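Stage Lighting for Beginners, week 2: colour
Notes to go with the Tuesday, November 6, 2018 session

Hello again! I rattled through the last bit on the day, so I've typed it all up properly. Bring your swatch book next week as well, please, we'll be using it a lot.

We started with the thing that trips everyone up. Mixing light isn't like mixing paint. Put red and green paint together and you get mud, put red and green light together and you get yellow. I still find that a bit magic. Red and blue give you magenta, green and blue give you cyan, and all three together get you somewhere near white (depending on how old your lamps are, ours are ancient).

Gel works the other way round. It takes colour out of the beam, so a deep blue eats most of your light. If you want a strong colour, plan on more lanterns or put up with a dim stage. Sulastri asked if you can double up two pale gels to make a darker one. Yes, and I do it all the time, but keep an eye on them for scorching.

Then we did what colour does to the things it lands on. A red dress under green light goes nearly black. We lost a whole chorus of them that way in Herrera one February, and the costume lady has never forgiven me. White things are the opposite, they take on whatever you throw at them. Pale set pieces are lovely for this, you can repaint them all night from the desk. Black drapes hardly change at all, so they're your friend when you want the background to drop away.

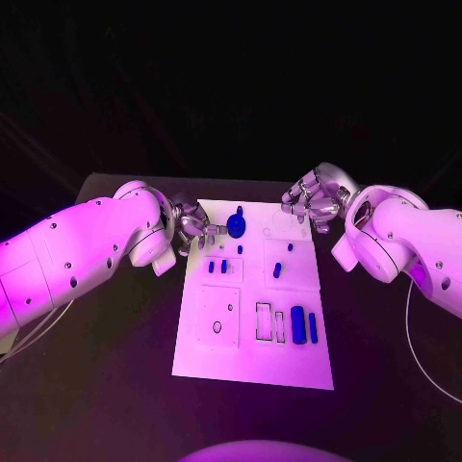

Strong magenta on white surfaces, with a dark backdrop behind.

Skin is harder. Go easy on green, and try your colours on a real face before you hang the whole rig. Pale pink or straw from the front is a safe start.

For next week: read the handout pages on angles, and pick two gels for Hipólito's monologue, one warm and one cool. Write down the swatch numbers! "The nice orange one" won't help me find it in the drawer.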